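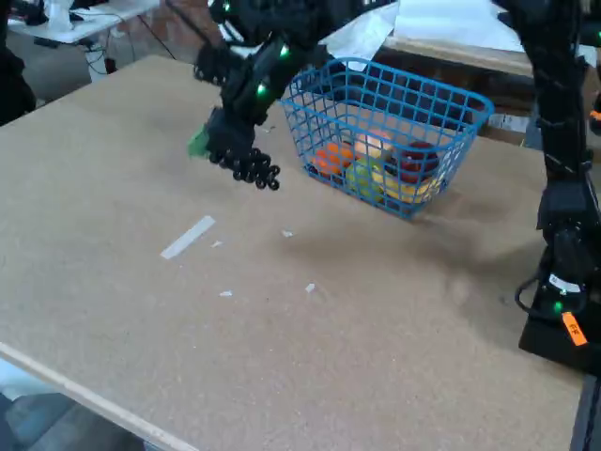
The blue basket on the corky table, fruit in.

Hello and welcome to the Brullcombe page! I've been meaning to put these up since November and kept getting sidetracked by the kitchen shelves (still not finished, don't ask). It's only a small gallery this time, all of it given over to the fruit basket, which several of you wrote in about after the Datesow open day. No, it isn't for sale, and yes, I do know where you can get one like it.

I'm very fond of an open grid basket. You can see what you've got without tipping everything out, the crumbs fall straight through, and it rinses clean under the tap in seconds. We had wicker before that and I spent half my life picking bits of it off the floor. Drallow Hardware keeps a stack of plastic ones near the till in all sorts of colours, but I'd go blue every time - fruit looks so cheerful against it. 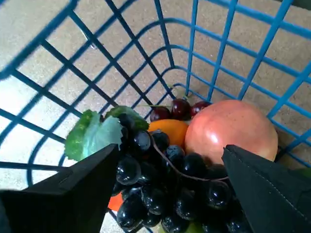
Grapes are the fussy ones, if you're arranging a bowl or basket for a table. They want to flop over everything else, so I let them, and tuck the firmer things in round the sides. Leaves left on always help. A bunch with a bit of stalk and a leaf or two looks far more generous than the same bunch stripped bare, and I'll happily pay extra for that at the market.

Somebody asked how full a basket ought to be. I used to heap mine right up to the brim, and then there'd be an apple rolling under the dresser every time a door slammed.

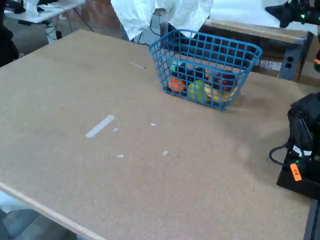
My rule these days is to stop well before the top. It's easier to carry, for one thing, and the ones underneath don't get squashed. The fruit in the blue basket comes up less than halfway, with the orange and the green one at the front and the bananas curving along the bottom, and I think it's plenty. The red one behind the bananas is my favourite bit, very shiny!

Next time it'll be the Okafor bowls, all 34 of them, once I've found somewhere to lay them out.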